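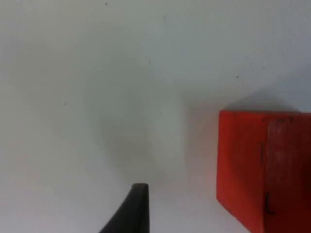
Red block on the white table, with a few marks on the painted faces.

Painted blocks pick up marks quickly, mostly along the edges. You can clean a small set on a plain white table in one go, and it takes 14 minutes plus drying time.

What you need

A bowl holding 300 ml of warm water
2 drops of washing-up liquid
Two soft cloths
A shallow basket for the finished blocks

Dampen the first cloth and wring it out hard. Wipe one face at a time and dry it straight away with the second cloth. Don't soak the blocks, as water gets into the grain and lifts the paint. Pen can be rubbed gently with a dry eraser first. Scratches will stay, and you can leave them unless the paint is flaking.

If you do need to sand a flaky edge, use 3000 grit paper and stop as soon as it feels smooth. Lina Abu Hammour tried a coarser sheet on her Fondov set in September and went through to bare wood.

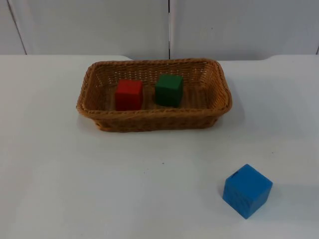
Red and green in the basket, blue still on the table.

Leave a gap between blocks in the basket so the air can get round them. Turn them once before bed and put them away the next morning. 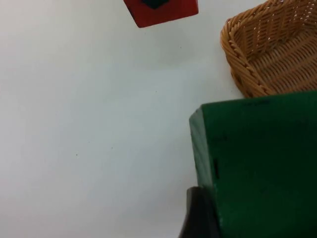 Wipe the table down before you start the next set. Grit is what does most of the scratching when a block is pushed along. Even small dark specks like the ones on this white top are worth picking up with a damp cloth. Shake the basket out as well, and run a dry paintbrush along the diagonal rows of the weave.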